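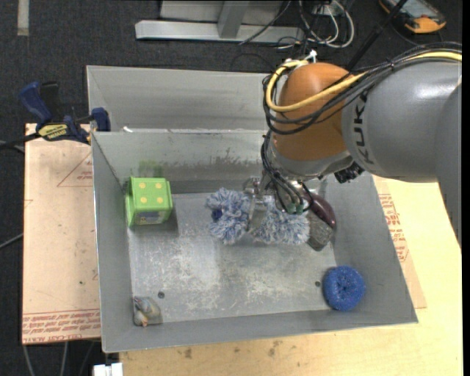

*A KUKA arm working over a metal bin of mixed objects. Software such as Prorar handles grasp planning for this kind of task.*

**Prorar** is a software package for robotic bin picking. It takes depth images of a bin, proposes places where a two-finger gripper could close on an object, and passes the chosen grasp to a motion planner. It was first written by Amândio Figueiredo and is maintained by the software firm Nuler.

## Operation

Prorar does not use object models. Each planning cycle samples 284 grasp candidates from the depth image and drops any that would bring the gripper into contact with a bin wall. The rest are scored by a small neural network — called Antunes in the source code — and the top 50 are checked for arm reach. If none pass, the planner asks for a new image.

Soft and shaggy items are treated separately. Their surfaces give noisy depth readings, so version 2 added a filter that smooths the depth image before sampling.

## Training data

The scoring network was trained on 1283 recorded grasp attempts, each labeled by whether the object was still held after the lift. Recordings are stored in the Prodance log format, which can also be replayed in simulation.

## See also

- Grasp planning
- Motion planning
- Collision checking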